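The Merger That Was Supposed to Save Everything

When two charities decide to become one, the press release is always cheerful. The Hinness Fund and the Mladenović Trust put theirs out in February, and it promised "more help, reaching more families, sooner." I have read it four times and still can't find the part that says how.

Hinness has been giving small grants to families in Sultbridge and Erkcombe for as long as most people there can remember. A broken furnace, a winter coat, a bus pass. Last year it made 1,318 of them. Mladenović is a different animal. It funds long programs with long names, and it likes a report at the end.

Gunhild Bisgaard, who will run the combined charity, told me the two "complete each other." I asked what would happen to the small grants. They would be "folded into a broader offer," she said. I asked if a family with no heat could still call on a Tuesday and have a check by Thursday. She said the process was being reviewed.
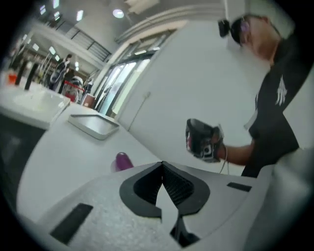 Samuele Messina said he had sat through both public meetings and left the second one knowing less than when he walked in. "They kept saying nothing would change, and then they showed us a chart where everything had moved," he said. He wants the grants protected in writing.

He may be waiting a while. The merger agreement runs to almost 700 pages with its attachments, and the grants come up in two paragraphs, one of which is about tax.

Supporters point to savings on rent and payroll, and those are probably real. Dinesh Samarakoon, who keeps the books at Mladenović, walked me through them patiently. What he couldn't show me was a line saying where the saved money goes. It sits in something called a transition reserve, and the new board decides when the transition is over.

The board votes next week. Bisgaard expects it to pass, and so does everyone else I spoke to, including the people who don't like it. The phone line at Hinness will stay open until the end of the year.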